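Clidell Home Help > Kitchen > Cleaning and care

Green plastic colander from play kitchen, how to clean the small holes?

Asked by Oksana Derkach, 606 views

Hello everybody. My daughter has a play kitchen and for it I gave her a real colander, because the toy one from Fernville broke in June. It is mint green plastic, oval, with rows of very small holes in the bottom. She washes her toy strawberries in it every day. Now there is something in the holes, I think it is limescale mixed with soap. I tried a sponge, but the sponge does not go inside. I also do not want to scratch the plastic.

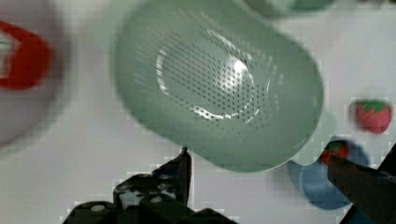

2 answers

Answer from ruditz_mom (accepted)

I had the same problem and I did it in this way. Put the colander in the sink with warm water and one cup of white vinegar, and leave it for one hour. The bottom must be fully under the water. Then take an old soft toothbrush and brush from the outside of the bottom, so the dirt is pushed to the inside and you can rinse it away. After this, do the same from the inside. If some holes are still closed, use a wooden toothpick, but please do not use a needle, it makes the hole edges rough. At the end wash with normal dish soap and let it dry upside down.

Please wash the strawberries also. If they are hollow, do not soak them, only wipe them with a wet cloth. Water stays inside and then they smell bad.

Comment from Oksana Derkach: Thank you, I did the vinegar this evening and most of the holes are open. I will repeat it for the last rows.

Answer from Choo593

dishwasher, top rack. check the bottom of it for the symbol first. mine went a little bit out of shape but it still works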